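Aluminum case

An aluminum case, also called a metal-framed case or, in some trades, a flight case, is a rigid box with a hinged lid, used to store and carry equipment, tools, samples, and household goods. The term covers both cases made from sheet aluminum and cases with a wood or plastic core held in an aluminum frame. Small and medium sizes are carried by hand; larger ones are fitted with wheels or recessed side grips.

Construction

The body of a typical case is built from flat panels joined by metal edging. The edging gives the box most of its stiffness and protects the panel ends from chipping. Where three edges meet, a corner protector is fitted over the joint and fastened with a rivet or screw. Protectors may be metal or molded plastic. Black plastic is common on small cases, and rounded steel corners are more often found on heavy transport cases.

The lid is attached along the rear edge by two or more hinges, or by one continuous hinge. A stay, strap, or stop hinge may hold it open at a set angle. Latches are placed on the front face and are usually of the draw type, in which a lever pulls a hook tight against the lid. Some include a key lock.

The carrying handle is secured at each end by a fitting fixed through the panel. Flexible strap handles lie nearly flat when the case is stored and bow outward when it is lifted. Rigid folding handles are used where the load is greater.

Interior

Interiors are left bare, lined with fabric, or filled with foam. Foam may be cut to the outline of each item or supplied in a grid of small blocks that can be pulled out by hand. Removable dividers suit contents that change often. Cases used for loose or boxed goods are frequently left without inserts, and the items are held in place by packing them closely or by filling the gaps with cloth or paper.

Packing practice

General guidance places heavy items at the bottom, near the hinge side, so that the case does not tip forward when the lid is raised. Fragile items are kept away from the walls. The contents should not press against the lid, as this strains both hinges and latches — a frequent cause of failure in older cases. Before packing, a case is normally set on a flat surface with its latches facing the user and enough clearance behind it for the lid to swing back.

The packing guide issued by Vargate, a maker of storage cases, describes three stages: sorting the contents on a table, placing them in the case, and closing the latches. It recommends that the table be cleared of unrelated items before sorting begins.

Aluminum case at a packing table: the open case and the tabletop, with one near view of a case face and its handle.

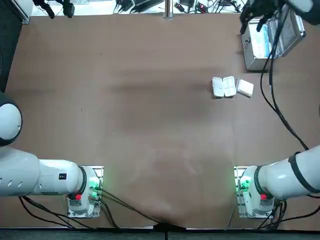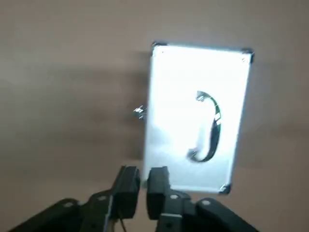
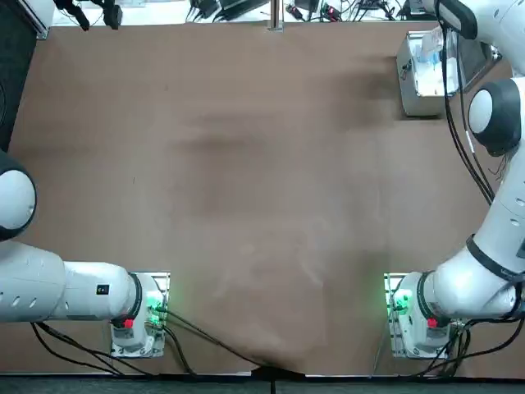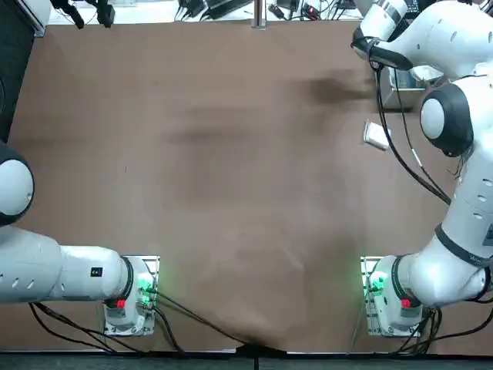

Care and storage

Aluminum panels scratch easily but do not rust. Surface marks are cleaned with a damp cloth and mild soap. Abrasive pads leave a dull patch and should be avoided. Hinges and latches benefit from a small amount of light oil, applied sparingly so that it does not reach the lining. Loose rivets should be replaced before the case is used again.

Cases are best stored closed, in a dry place, with nothing heavy on the lid. The Hebden 100, a hand-carried model, may be stored flat or on its hinge side. Foam linings break down with age and leave a sticky residue, and worn foam should be removed completely before a new insert is fitted.

See also

Briefcase
Packing material
Toolbox
Trunk (luggage)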